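Mitden Monthly, July edition

Small Things, Two Arms: The Bench Rules Get a Refresh

Hello again, everybody, and welcome to those of you who have joined us since spring (there are quite a few of you, and I still owe some of you a coffee). I promised in the last issue that I would write up the new two-arm bench rules in everyday language, and then I kept putting it off while we argued over the wording. The wording is now settled. It took three lunches and a long phone call with Bindu Gounder, who chaired the rewrite and has more patience than I do.

The old sheet was written for bigger work. It talks about boxes, trays and "the part," as though there would only ever be one part and you could always see it from across the room. These days a good share of our sessions are with objects you could lose in a shirt pocket, and two grippers have to meet over the middle of the table to deal with them. So the sheet had to grow up a little, and it has: it now runs to 2 pages and it lives on the side of every enclosure. 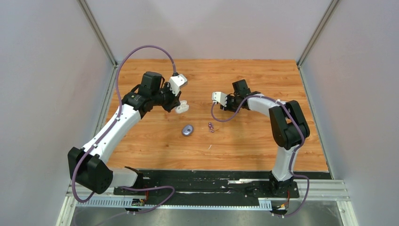 GOOD PRACTICE

Let me start with the tabletop, which is where most of the arguing happened. The rule used to say "clear the table," and that was all. The new version asks you to write down every item on the table before the arms are powered, and then to check the list again when you finish. A smooth oval piece the size of a stone is easy to remember. A few little purple bead-like bits are much easier to forget, and a white speck of debris on wood can pass for a part if you are working from a camera view. If it isn't on the list, it comes off the table before you start. Please use the soft brush, and please brush toward yourself and into the tray, never toward the rail.

Next comes the cable check. Both arms carry a cable in a loop from the gripper back toward the base, and we would like those loops left generous. Before a session, move each arm slowly through its full reach, by hand, and watch the loop the whole way. You are looking for rubbing, for pulling at either end, and for any spot where the cable wants to fall between two links. Sharada Lobo asked me to add that you should look down at the front rail as well, where the connectors and thin wires are, and I am very glad to add it. People do tend to stare at the grippers and forget the bottom of the arm altogether.

Then there is the shared space, meaning the middle of the table where either arm can get to the other. We have settled on one arm moving at a time in that zone unless the task is a two-handed hold. For a two-handed hold, the operator says "meeting" out loud, the second person answers, and only then do both arms come in. Yes, it feels a bit silly the first few times. Abla Karam ran the night sessions this way all through the trial and reports that by the end of the week everyone was saying it without thinking – including, once, at the vending machine.
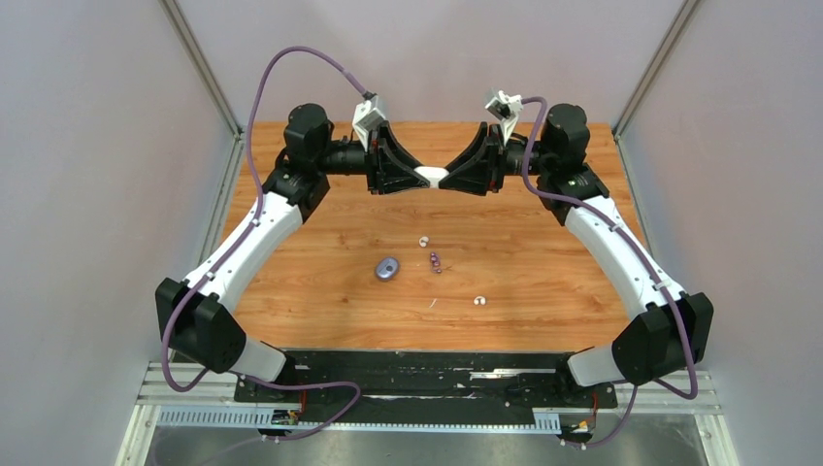 Both grippers at the small white piece, with other small items on the table below.

A two-handed hold also has a rule of its own about what may be left underneath. The sheet allows small items to stay on the table during a hold, provided they are on the list and neither arm has to pass low over them on the way out. Plan the way out before you plan the way in! Lift first, open second, and back away one arm after the other. If a piece falls, let it lie until both arms are parked. I know how tempting it is to reach in for it, and I have done it myself in years gone by, and I would rather not talk about that.

Hands stay outside the posts whenever the power is on. That one has not changed by a single word and I don't expect it ever will.

A few of you wrote to ask how the trial was measured, so I went to Bhavana Mudaliar, who keeps the session log. The trial covered 3,245 recorded attempts, and 561 of those were two-handed holds. Every attempt went into the log with the item list attached, whether or not it went well. Bhavana would like you to keep doing exactly that. A failed grasp with good notes is worth a great deal to her, and a deleted one is worth nothing at all, so please do leave the untidy ones in.

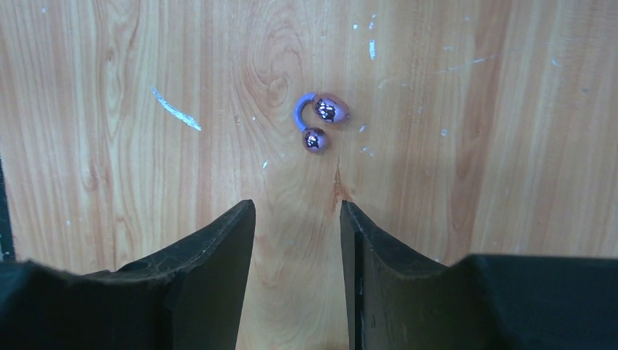

Fingertips and Wrist Views

Grażyna Bednarek wrote this part of the sheet, and it is my favorite. Fingers wear, and they wear at the tips and along the beveled edges where you need them most when you are trying to pick up something like a little horseshoe barbell with a shiny ball at each end. Scuffs and fine scratches are fine. Dust should be wiped off with a dry cloth. What sends a finger to the drawer is a chip in the tip or a pad that has started to lift, and either one means you stop and swap both fingers as a pair.

She also asks that you look at the wrist view before the first grasp and simply name what you see. Polished balls throw back bright spots and dark patches, and wood has knots and pale scratches of its own, so a quick "that's the part, that's the grain" between the two of you is time well spent. If you can't agree, park the arm and go look at the table.

Fresh copies of the sheet are in the rack by the door, and Kulkarni bench users can pick theirs up from Bindu directly. There will be an open walk-through on Sunday at ten in the morning for anyone who would like to try the "meeting" call with a friendly audience. Bring questions and closed-toe shoes. Comments on the wording can go to Bindu or to me, and we'll gather them up for the next revision.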